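Romach Setlists: a README

Hi! I'm the person who has been typing up concert programs in the evenings for longer than I'd like to admit, and this is the data that came out of it. Romach Setlists is a plain collection of what got sung and played at small theaters and concert halls, song by song, in the order it happened on stage. If you love cabaret nights, touring musical stars doing their one-person shows, or piano players who talk too much between numbers (my favorite kind), I think you'll have fun in here.

Last updated: 2022-03-12

What's inside

There are 1830 rows, one per song performed. Each row has the show, the hall, the season, the spot in the running order, the song title, the stage musical or film it came from (if any), and a notes column where I let myself ramble. The shows come from 28 halls. Most seat fewer than 200 people, so you get a lot of intimate evenings and hardly any big arena stuff.

Two files hold everything:

setlists.csv has the songs
halls.csv has the rooms they were sung in, with seat counts and whether there's a real piano

The hall_id column ties them together. I went back and forth on splitting them up, but the Kavutholm Playhouse changed its name in the middle of a season and I got very tired of fixing it in every single row! 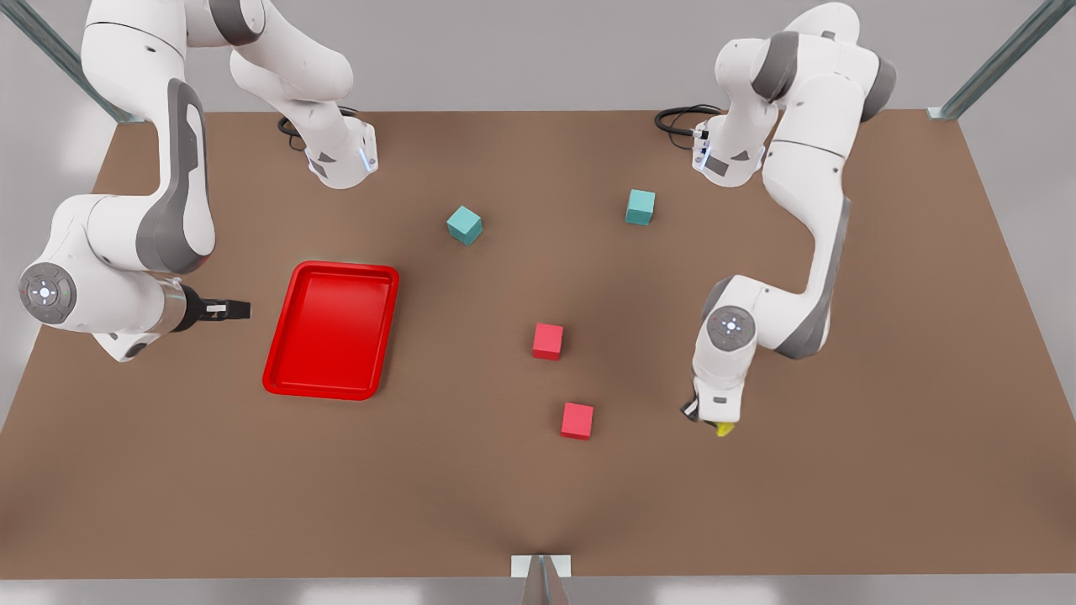 Are encores counted as part of the show?

They get their own rows, with the word "encore" in the section column and a running order number that carries on from the main set. So if the last song before the bows was number 17, the first encore is number 18. Filter on that column if you want the main set alone.

Where the setlists came from

Mostly printed programs, which people kept in drawers and were kind enough to lend me. Programs lie a little, though. A singer will swap out a ballad on the night, or the band will throw in something nobody rehearsed, and the paper never finds out. When I had a second source (a review, a stage manager's sheet, my own scribbles from the back row) I went with what was really performed and put the printed version in the notes. The source column tells you which kind of row you're looking at: "program", "checked" or "memory". Please be gentle with "memory". Some of those are mine, and I was having a good time.

Medleys

Oh, medleys. Each song in a medley gets its own row, and they all share a medley_id. If a tune only showed up as a few bars of piano under the talking, I left it out. I'm sure I've been uneven about this, especially in the holiday shows, where everything melts into everything else by the second half.
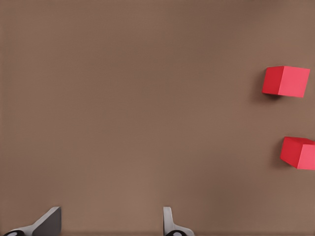
The same goes for reprises, which I count as a new row with "reprise" in the section column. Overtures are in if the band played them live and out if they came over the speakers. There's one show at the Sial Room where I couldn't find out which it was, so the overture is in with a question mark in the notes.

Things to watch for

Titles are spelled the way the published sheet music spells them, even where the program had something more creative. Blank cells mean I don't know. They never mean "none", and for songs that didn't come from any show or film I typed "standalone" in the origin column.

February is thin in every season. Halls tend to go dark then for repairs, and the programs I did get were mostly for school concerts, which I've kept out of this set.

Please don't use the row counts to rank singers. Somebody with a fan who saved every program will look a lot busier than somebody without one.

Using it

Filtell, the little archive group I put this together for, is happy for you to use the data for anything you like, as long as you mention Romach Setlists somewhere. Playlists, class projects, settling an argument with your sister about who closed with what, go for it.

If you spot a mistake, open an issue with the show, the song and how you know. A photo of the program is wonderful. I usually get to these on weekends, a bit slower when there's something good playing in town.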